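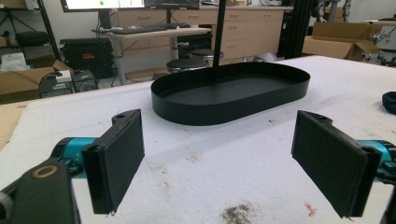 Does a padded tabletop protect small parts better than a bare one?

It depends on what you mean by protect. Padding softens a drop and keeps things from sliding. It also holds dust, takes stains and swallows anything smaller than a grain of rice, and the people who sell it tend to mention only the first half.

Bench Surfaces and Trays
Handout for session 2, Jududgate evening course
Notes by Athina Sotiropoulos

The usual claim is that a soft white surface is "self-checking": dirt shows, so dirt gets cleaned. I have my doubts. Dirt does show on white. Look at the top in the picture, with its gray smudges, scratches and specks, a brownish-gray patch near the front and a small orange-red mark beside it. Showing dirt and getting it removed are separate matters, and fuzzy material does not wipe down the way a hard board does. Rubbing a dusty patch with a damp cloth often spreads it. Lift with tape first, then decide whether the cloth is worth it.

Trays. The black oval one is low-walled with a flat matte floor. I like the flat floor, as parts don't all roll to the middle. I am less sold on the color. Black against white makes the tray easy to find, but a dark screw on a dark floor is another story. If your parts are mostly dark, put a sheet of pale paper in the bottom. Achilleas Raptis disagrees and says the paper creases and traps washers. Try both and make up your own mind.

Low walls are fine until somebody leans on the table. For anything round, use a deeper tray.

Cloth on the bench. Bundled fabric or gloves left at the edge of a work surface are a bad habit, whatever your last supervisor said. Small parts get picked up in the folds and leave the room with them. Hang cloths up, or give them their own bin.

Replacing the padding. The Makris leaflet in your folder says to do it every September. I can't find any reasoning behind that — a lightly used top may be fine and a busy one may be finished long before. Press with a thumb. If the dent stays, change it.

For next time: bring one tray from home or work, any shape, and 14 small parts of mixed color. Ya-wen Shek will have the scales. Read the section on lighting, skip the one on Purnix mats.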